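Bimanual brick sorting: left arm waits forever when both arms want the tray

Forum index > Software > Planning and coordination
11 replies

puvo_pilgrim wrote:
Two arms on one front rail, one table, toy bricks in a heap, a tray with three compartments. Sort by color. My nephew does this for fun and has never once raised a timeout exception.

Software is Puvo for the perception side and Tralar for planning. Each arm runs its own planner and asks a little arbiter process for a lock on the tray region before it goes in. It works fine for a while, and then both arms stop over the table and stay there, very politely, until I kill the process. The log says this:

arbiter: region TRAY requested by LEFT, held by RIGHT
arbiter: region PILE requested by RIGHT, held by LEFT

and then that again, 430 lines of it, because I went to get coffee.

I have tried making the regions smaller. Now it happens less often, so I notice it later. Any ideas?

gantry_ghost wrote:
That's a deadlock. Textbook. Left holds the pile and wants the tray, right holds the tray and wants the pile. Take the locks in a fixed order, always PILE then TRAY, and it goes away. You do not need a robotics forum for this, you need chapter whatever of any operating systems book.

puvo_pilgrim wrote:
Yes, I had gotten as far as the word "deadlock." The trouble is that an arm coming out of the tray is holding TRAY and has to cross PILE to get home. If I force the order it has to let go of TRAY while it is still physically in the tray. The planner is happy with that. The other gripper would be less happy.

gantry_ghost wrote:
Then grab both before you start the move.

puvo_pilgrim wrote:
Then I have one arm working and a very expensive spectator.

Elango Sastry wrote:
Same setup here more or less, and I went through all of this in March. I don't think the regions should be locks at all. What you want to reserve is swept volume over time. Plan the left arm, publish the trajectory, plan the right arm against it as a moving obstacle. Whoever plans second pays. Swap who goes second on every pick so neither side starves.

Tralar does this out of the box if you set plan_against_peer to true. The documentation mentions it on page 62, in a footnote, under a table about something else.

mallory_torque wrote:
Prioritized planning is fine until the first arm is late. Gripper stalls on a brick, trajectory slips by half a second, and now arm two is dodging a ghost. I would take a dumb lock that hangs over a clever schedule that lies to me. A hang is at least safe.

Elango Sastry wrote:
You stretch the reservation when execution lags and replan the second arm. That's a loop and an if statement.

mallory_torque wrote:
Every incident report I have ever read contains a loop and an if statement.

Shahab Safavi wrote:
Before anyone rewrites the arbiter, can we see what the perception thinks is going on? I had "deadlocks" that were nothing of the kind. The wrist view would see part of a brick under the other gripper, the tracker would give it a fresh ID, and the arm would sit there holding PILE while it waited for a brick that had already been filed under another name. Yellow was the worst for me. My finger pads were yellow as well, and the segmentation spent an entire afternoon trying to pick up its own hand.

If you are on the Dollberg tracker, check merge_radius. The default is tuned for boxes on a conveyor, and it will happily treat two touching bricks as one long brick. Or one brick as two, if something dark crosses the middle of it.

gantry_ghost wrote:
It is still a deadlock. Look at the log. LEFT wants what RIGHT has and RIGHT wants what LEFT has. Perception didn't write those lines.

Shahab Safavi wrote:
Perception decides how long each of them sits on the lock. I agree there is a cycle. I'm asking why it gets hit this often on one small table.

puvo_pilgrim wrote:
OK, you are both right, which I resent. Turned on plan_against_peer, kept the region locks but with a lease of 2 seconds that has to be renewed while the arm is moving, and dropped merge_radius to 11 mm. The arm that loses its lease backs straight up to a safe height and asks again. It looks sulky but it hasn't hung yet today.

Still open: bricks right next to each other sometimes get one grasp pose between them, somewhere in the gap. And the Moradi viewer draws the right arm's reservation in the left arm's color, so for an hour I was debugging the wrong robot. Views from the rig, since Shahab asked:

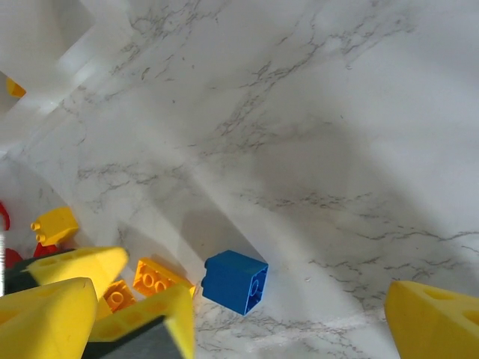
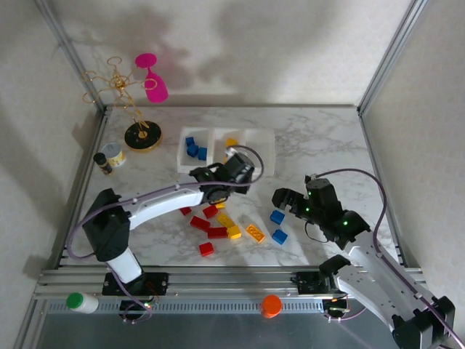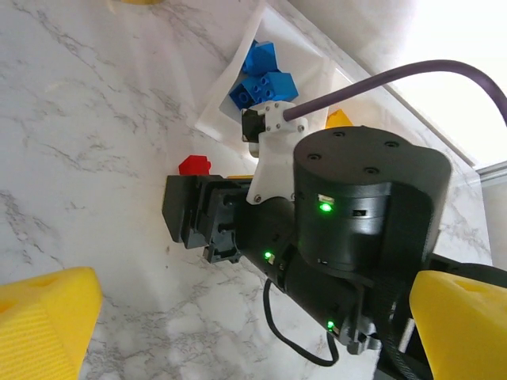
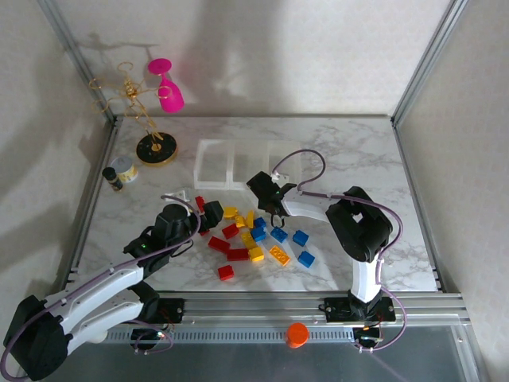 Last one: fixed view, both grippers over the bricks, tray behind them.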